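Wultora Forums > Home & Workshop > Gadgets and automation
Thread: Can any of them clear a coffee table yet?

dampcourse
Posts a lot
I write a page of grumbles for our residents' newsletter and the new one is on household robots, so I'm putting it up for you lot to pull apart before it goes to the printer. The question is a small one. You've got a glass coffee table in front of a pale blue sofa, there's a red and white thing with a handle sitting on it, and you want it put away before people come round. Can a machine do that today, in an ordinary house, without me standing over it?
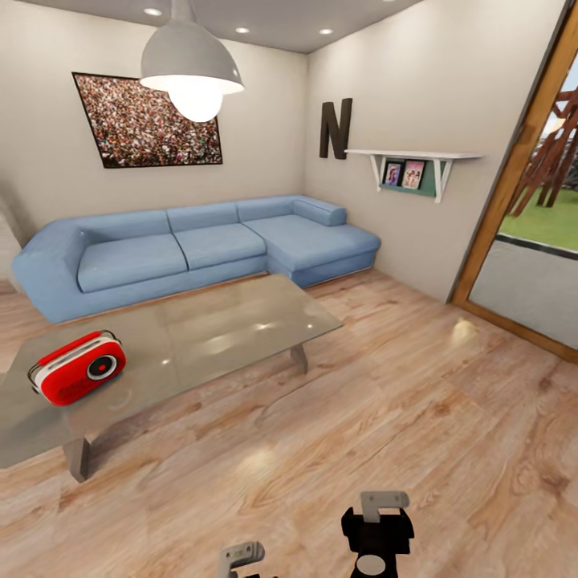 Nonthorpe, 12 January 2024

Every winter I'm told the home robot is nearly ready, and every winter I get the hoover out myself. The latest to catch my eye is the Jomby, a pair of arms on a wheeled base, which according to the leaflet "tidies as you live". The leaflet also says it managed 91 per cent of its tidying jobs. You have to turn over to find that those jobs were done in a computer-made living room.

I have nothing against computer-made living rooms. They look lovely. But a rendered floor has never had a dog on it, and a rendered table can't be chipped. If the thing drops my radio in a simulation, somebody presses reset. If it drops it in my front room I've got a dent in the floorboards and no cricket.

So my advice to neighbours is to keep your money in your pocket for now. Your views welcome, usual rules on language.

flatbedfred
Agree with nearly all of that. 91 per cent sounds good until you think about what's in the other bit. I wouldn't keep a window cleaner who broke one pane in every eleven.

moth_and_rust
That's unfair though, fred. A miss in those tests is mostly the arm closing on nothing, or putting the thing down an inch off the mark. It isn't all smashed crockery. I do think people read "failed" and picture a disaster.

flatbedfred
Does the leaflet say which it is?

dampcourse
It does not.

moth_and_rust
Fair enough, then it should. I still say simulation is a sensible place to learn. You can run the same pick thousands of times with the lights moved and the furniture shoved about, and you can't do that in somebody's lounge. The hard part is what carries over. Glass tables especially. The camera sees the lamp in the top of the table, sees the arm in it as well, and has to work out which bits are stuff and which bits are shine.
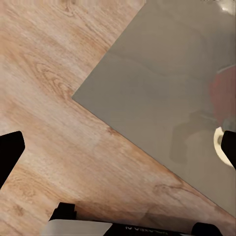

And that's before you get to how deep something is, because a depth sensor can look straight through glass and report the floor. I've watched a perfectly decent arm stop well short of a glass shelf and wait there like it was at a bus stop. Matt surfaces are much kinder. If I were buying one of these (I'm not) I'd put a cloth on the table first.

dampcourse
So I tidy up for the robot. Thank you, that's going in.

quietlathe
Shop-floor view, for what it's worth. We've had arms at Hinojosa since before I started and they are brilliant at one job. Same blank, same tray, same spot, all shift. Move the tray 2 millimetres and you'll hear about it. There's a fixture for everything, and the fixtures cost more than you'd think. What you're all describing is an arm with no fixtures, in a room laid out by someone who was thinking about the telly. I can't see it, not at a price anyone on here would pay.

We did trial one of the "general purpose" ones last August on loading mixed parts out of a bin. Ran it 80 times and stood there with a clipboard. It was all right on the chunky stuff and useless on anything thin and flat, which it kept pushing along the bottom of the bin. The rep said it would learn. It went back in its crate.

pegbag
Different view from here. My hands are bad and I can't lift a full kettle some mornings. I would put up with slow, and I'd put up with it getting things wrong a fair bit, if it could fetch and carry the light things. You're all judging it against an able person who does the job in four seconds. Try judging it against me at seven in the morning.

dampcourse
That's a good point and I'm sorry it wasn't in the draft. I'd still worry about you paying full whack for a promise.

pegbag
So would I. I'm not daft. I asked Jomby whether I could have one for a month before deciding and they sent me a link to the leaflet.

flatbedfred
Ha. Well there's your answer.

moth_and_rust
I'd want to know about handles too. Anything with a handle looks easy to us, we hook a finger under and off it goes. A two-fingered gripper has to choose: squeeze the body, which may be wider than the fingers can open, or go for the handle and let the weight swing underneath. People go on about brains and software but a lot of this comes down to the hand. 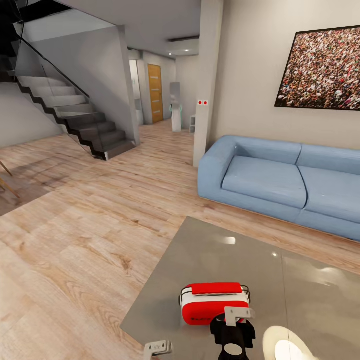
Plus it has to know when to leave off. Pressing a bit too hard on a plastic casing doesn't show up until something cracks. You feel it, I feel it, the cheap grippers mostly don't. There are better ones with pads that sense pressure and I'd expect those to be normal in time. I won't put a year on it.

quietlathe
Last person who put a year on it in our place had a sweepstake named after him.

And stairs. Nobody selling these wants to talk about stairs. Half the mess in our house is on the wrong floor from where it lives.

pegbag
I'm in a bungalow, so I'll have yours.

dampcourse
Right, I've redrafted. Changes: pegbag's point goes in near the top, the bit about the cricket stays, and I've added three questions to ask before buying. Was it tested in a real home? What happened when it failed? Can I try it first? I've taken out the line about keeping your money in your pocket and put "wait" in its place.

flatbedfred
You've gone soft. I'd have left it in.

moth_and_rust
Four questions. Ask what it does on glass.

quietlathe
Ask what a replacement finger costs as well. Ours were more than 20 quid each for a bit of shaped metal, and we got through them.

dampcourse
Five questions it is, then I'm sending it off. If anyone does get a month's trial out of Jomby, post in this thread please and don't start a new one.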